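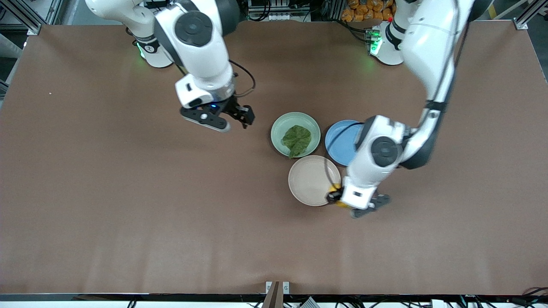
Two-arm setup with parallel grippers, plates and produce on the tabletop.

Dulivent Table Kit

Updated 11/13/24

Can a machine set out your lunch yet? We get asked that a lot, and the answer we like best is "come and watch one try." The Dulivent Table Kit is the bench package for people who want to find out for themselves: teaching labs, small shops, and the kind of hobbyist who has already given up the garage. It covers everything on the work side of a two-arm bench. You bring the arms!

What comes with it

Tabletop covering, matte brown, cut to fit your bench
Dish set in mixed light colors
Produce set, including a lemon and leafy greens
Torngate task cards, printed and as a file
Furkow logging software, one bench license

The covering is matte for a reason. Katia Martinelli, who put the first kit together, spent most of January fighting glare on a shiny white bench, and swapping the surface did more for her than any change to the software. Shadows are still a nuisance (a hand or a gripper coming over the top will darken whatever sits under it), so try your lights before you lock anything down.

The task cards start easy. Pick up one thing, put it on a plate. Then the plates get closer together, the leaf goes where the lemon was, and both arms have to share the same bit of table without bumping elbows. There are 5 levels and we think level three is where the fun starts. 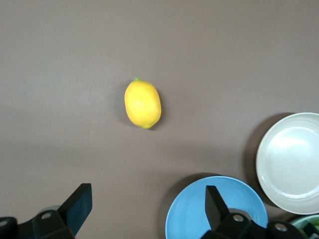
A lemon is a great first object, by the way. It's bright, it's a handy size, and it's just lopsided enough that where you grab it matters. Approach it across the narrow way with the fingers open wide and you have room to be a little off. Go for the ends and it wants to shoot out sideways.

So, are they ready for chores?

For some of them, nearly. Natanael Toledo ran 500 pick-and-place tries on the level one cards at our Sampaio workshop and came away very happy with the lemon and much less happy with the leaf. Soft, crumpled things are still hard. So are plates, once you ask for one to be lifted by its rim with another right up against it. Clearing a whole table after a family dinner is a long way off, but sorting a known set of items onto known dishes is something a patient beginner can get working, and it's a thrill the first time it does.

Good to know

Log storage: 4000 runs before you need to export
Part number: 1779
Arms, grippers and cameras are not included
Dishes are for bench use only, please don't eat off them

Spare dishes and extra task cards can be ordered separately. If your bench is an odd shape, send us a sketch with the measurements and we'll cut the covering to match.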